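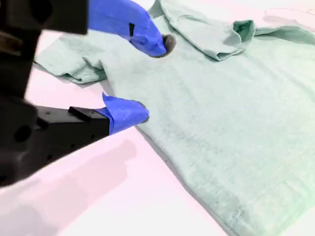
Fig. 1. Sleeve creased back on itself. Straighten before going on.

Section 4. Laying out and folding short-sleeve tees

For plain knit tees, any size, going into the Skarkon shelf boxes. Long sleeves and anything with buttons – see the next section.

Before you start
Wipe the table. Dry cloth only. Marks that don't come off are fine, crumbs and grit are not.
Shirts should be fully dry. Check the neck seam, that's the last bit to dry.

Laying out
1. Put the shirt down with the collar at the far end of the table, hem towards you.
2. Pull both sleeves out to the sides. Open any flap that has doubled over.
3. Find the bunched part, usually at a shoulder. Pinch the cloth there and draw it outward. Small pulls.
4. Straighten the hem last.

CAUTION: Don't tug on the collar to get the body flat. Knit collars stretch and stay stretched.

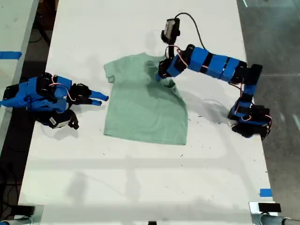

Latrice Bellamy asks if she can skip step 3 and just smooth everything down with her palm. Only for light wrinkles. A gathered shoulder gets pressed into a crease that way and you'll see it on the shelf.

Folding
5. Face down for folding. If the print side is up, turn the shirt over now and redo steps 2 to 4. Plain shirts, look for the neck label.
6. Fold one side in to the middle of the collar, sleeve too. Lay the sleeve back down along the side fold.
7. Same on the other side. Edges should meet or nearly, no big overlap.
8. Bring the hem up to just short of the collar, then fold in half agian.

Note: lift the hem by the edge, both layers together. Taking only the top layer is the most common mistake and you end up with a tail hanging out the back.

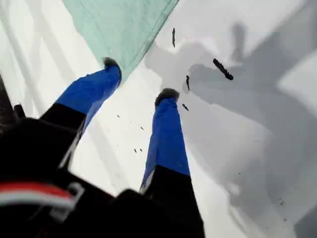
On thick cotton it helps to hold the side seam down with one hand while the other brings the hem up, according to Ekene Ugwu. Works on the Alo heavy tees too. Not needed for thin ones.

Packing
9. Stand folded shirts on edge in the box, rounded fold up. Box is 385 mm wide, shelf opening is 389 mm, so don't let the sides bulge.
10. Stop at 6 heavy tees per box. Thin ones, go by feel – you should be able to pull one out without draging the next.

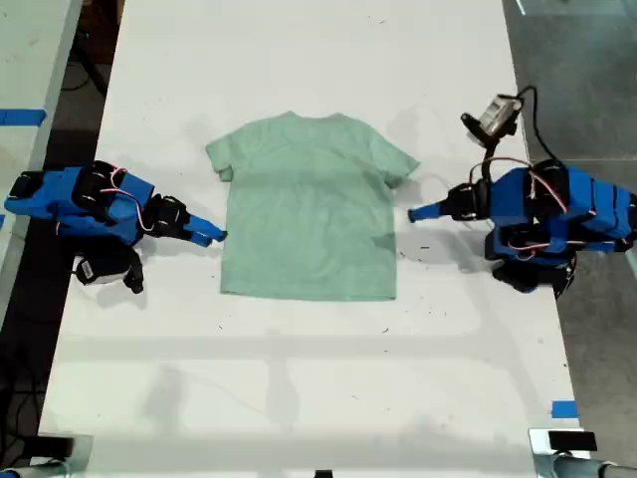
Follulgate Folding Guide – Page 6

If the shirt won't lie flat
Crease across the middle: smooth from the center out to both sides, then leave it a minute.
Sleeve edge keeps curling: fold it anyway, curl goes inside.
Body twisted, side seams wandering to the front: go by the shoulders and ignore the seams.
Still bad: iron, low heat, let it cool, start again at step 1.

Revised 18 April 2025. Corrections to Tuulikki Jääskeläinen.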